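**Notebook, May - Munlow sustainability map, river and transport pages**

Started just after eight with a big pot of tea, which was wise, as I spent most of the morning on the canal. I had it in my head that the Munlow page was nearly finished, and then I read it through from the top and found that we say the town has "several waterways" in the opening paragraph and then never mention a single one of them again. So that was the first job.

What we have now, for anyone picking this up after me: the Bririrell is the only river of any size, and it's a modest one, more of a wide brook until it gets past the old dye works. The canal is a separate thing and mustn't be lumped in with it. I've given each its own short section and moved the flooding paragraph under the river, where it belongs. The canal towpath has gone under cycling and walking, with a pointer back. I did wonder about putting it in both places, but we did that with the allotments last year and the two copies drifted apart until one said there was a waiting list and the other said there were plots going spare!

Allotments, while I'm on the subject. The council list gives 456 plots across 7 sites. Our page said 6 sites, and I think that's my own doing from last autumn, when I left off the small one behind the bus depot. Corrected now, and the map pin is in. If anybody walks past that way, could you check the gate is still on the depot side? The old survey sheet has it on the lane, and I've gone with the newer one. 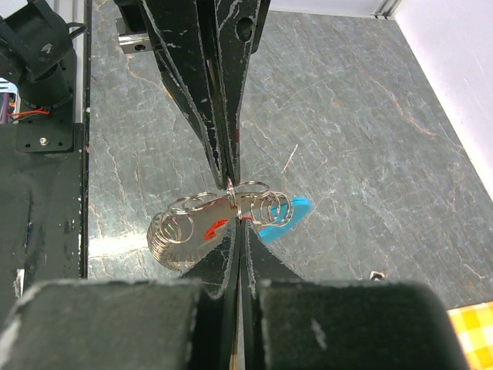
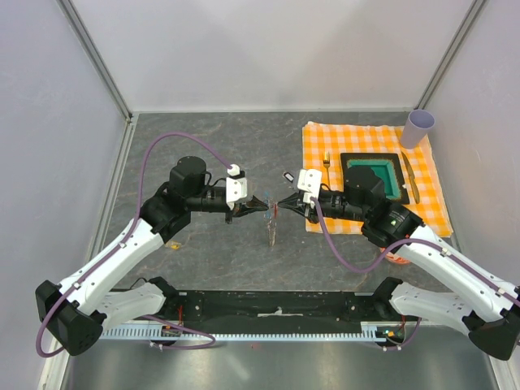 After lunch I moved on to the redirects, a dull job but a satisfying one. People type all sorts when they're looking for the town, and there were old page titles from before the boundary change still pointing at nothing. I've sent them all to the main Munlow page, apart from the one for the Mladenović estate, which I think deserves a page of its own one day - it has the repair café, the community orchard and the only proper tool library on that side of town. For now it goes to the neighbourhoods section. Please don't merge it any further than that.

Jodelico was trickier. It's the food co-op on the market square, and our entry read as though it had been copied off a leaflet, all "vibrant" and "thriving". I've cut it down to what they sell, when they're open and that you can bring your own jars. They ask for 900 g as the smallest order on loose flour and oats, and I left that in, as it's just the sort of thing you'd want to know before walking all the way there with a jam jar.

Still to do:

- Air quality section is a heading and nothing else. Either write it or take it out.
- Bus routes: the table is wider than the page on a phone. Try splitting it into town and out-of-town services.
- Ask whether we may use the orchard leaflet's planting plan. No reply yet to my first message.
- Check the spelling of Bririrell throughout. I found it with one r too few in the captions, twice, and I suspect there are more.

Saved everything at ten past four. The draft is in the shared folder under the usual name, and the old version is next to it in case I've broken something.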